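December, morning

The household tasks review resumed at eight. Present were Octavian Buzatu, Chak-lun Wu and myself, with Rowena Policarpio joining by telephone from Lai to hear how her proposed timetable had been received. It had been received politely. She would like a firm answer from us before the new year as to which chores can be offered to the Broltis trial households, and I explained that the answer will be shorter than she wishes.

I spent the first hour on the written record, which had fallen behind. Our list stands at 30 chores, of which 18 have been attempted by machine in any form. Wiping a table is accepted. Carrying a folded towel from one room to another is accepted with remarks. Putting small things away in a box with a lid is not accepted, and it is this item that Mr Buzatu asked to have opened again.

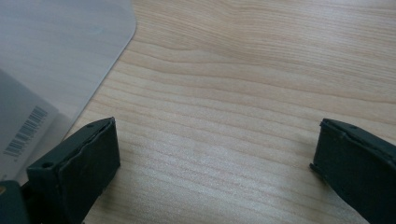

He holds that the failure lies with the examples from which the machine is taught and that the arm itself is adequate. The earlier examples were given by several people, each with their own habits, and the machine appears to have learned a little of each. I recorded his view and asked that Mr Wu's objection be recorded beside it. Mr Wu considers that a clear plastic lid is a poor thing to ask any camera to find, whoever does the teaching.

I am inclined to agree with both of them, though this is of little use in a report. The points I have set down for Rowena are as follows.

- A person shuts a storage box without looking at it. The machine must be shown where the lid is, where the latch is, and how hard is too hard.
- The work is still shown by hand, with a gripper in each fist. The left and right hands do different jobs, and it is the agreement between them that the machine loses first.
- Compartments matter. A card lying in the front right compartment, as the one marked 666 does, is an easier matter to judge than the same card on an open shelf.

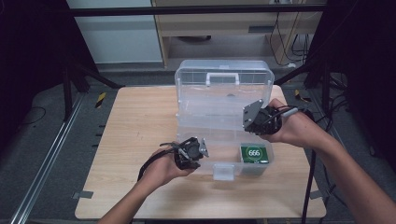 - An open lid standing upright is a wall to be worked around. Drinotard's arm, when we had the loan of it, treated it as though it were absent.

Afternoon

Yao-tsung Chu came up after lunch with the costings. The sum set aside for the box task is 330 hours, and he wished to know whether it might be moved to the shop-floor list, where Jater has asked for help with the sorting of returned parts. I replied that the two are nearer to each other than the headings suggest. A returned part goes into a divided tray and the tray is closed.

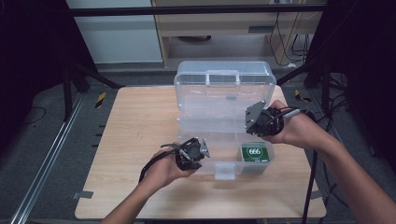 Mr Chu accepted this with some reserve. He observed that a shop will pay for a machine that is slow, provided that it works through the night, whereas a household will not keep one that takes four minutes over a box. I have no reply to that at present. It was agreed that the hours remain where they are until the next review - after that he will ask again, and I expect he will be right to do so.

Brodie Gilchrist has sent his draft of the public note. It states that home machines are "nearly ready". I have struck out the phrase and written "ready for some tasks under supervision" in its place. He will not be pleased. 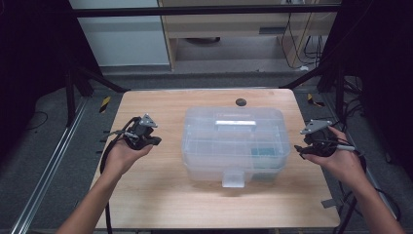

*Storage box task: clear box with carrying handle, a gripper in each hand.*

Letter to Rowena begun at five and left unfinished. The passage on lids is to be shortened, and Mr Wu is to read it before it goes.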